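Paredstead pottery open day - notes before I forget it all

Posted February 27, 2018

Quick write-up, typed on the train home so excuse the state of it. Went to the Paredstead open day with Ada Villa, who has been trying to get me there for years. Bianchini is the old name over the gate, Prenetti is what they stamp on the bottom of the mugs now. Same building, same kilns, new owners.

Getting there. Bus from the station, number 6, drops you at the bottom of the hill. Then a walk. Wear proper shoes, the lane was all mud. Parking if you must, but it was full by ten.

Entry free, tea not. Tour groups went off every 40 minutes and we just missed one, so did the shop side first. Plain stuff mostly, which I like. Blues, a grey, a sort of oatmeal. Mugs, jugs, a butter dish I nearly bought and now wish I had.

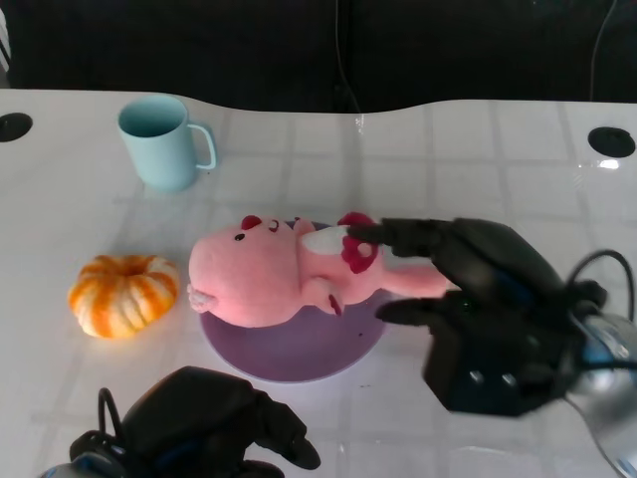 Light blue mug, plain shape, looped handle.

Then the tour proper. Ottavio Monti took our group. Talks fast, knows everything, walks backwards the whole way which made me nervous near the steps. Clay store first - cold, smells like a cellar. The clay comes in by lorry and sits for weeks before anyone touches it. He let us have a squeeze of two batches, one fresh and one rested, and you could really feel the difference. The fresh one cracked when I bent it.

Throwing room next. Two wheels going. Kgomotso Van Wyk did a bowl while taking questions and didn't look down once. Someone asked how long it took to learn and she said she was still at it. Handles are pulled by hand, then left overnight under a bit of plastic. I had always thought they came out of a mould.

Glazing was my favourite. Everything looks wrong before it's fired, the blue goes on a dirty pink. Pak-hei Chung does the mixing and keeps every recipe in a big ledger, and the current blue is recipe 3309. Apparently the first few hundred are all brown. He has tried to get a proper green out of the local ash for years and the test tiles are lined up on the window sill, some of them lovely, none of them green.

Kilns last. Hot even with the doors shut. Not much to see but we all stood there anyway becuase of the weather outside.

Lunch in the barn. Soup and bread, £5, decent helping. Leek and potato, needed salt. Long queue and only one person on the till. Ada had the cheese scone and says it beat the soup.

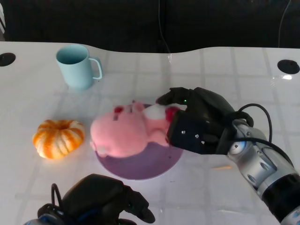 Talk in the afternoon

Liliana Colombo on the history of the place. Slides too small from where we were sat but she was good. The Bianchini family started out making drainpipes, then flowerpots, and only got round to tableware when the flowerpot trade dried up. There was a sister works at Plornano, long gone, and a few of the old jugs from there turn up at sales. Check for a thumbprint under the handle. I went home and looked at my gran's - no thumbprint.

Ran over by a fair bit, so I missed the raku firing in the yard. Annoyed about that. Ada went out early and said it was mostly smoke.

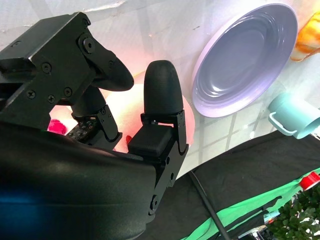

If you're going

Next open day is in July, date not up yet. Get there for the first tour, the groups are smaller. Bring cash, the card machine in the shop kept dropping out. Seconds are on the shelf behind the door and easy to walk past, I did, twice. Dogs ok in the yard but not inside.

Steps down to the clay store are steep and there is no lift, worth ringing ahead if thats a problem. Loos by the barn.

Last bus back goes earlier than the timetable at the stop says. We ran for it.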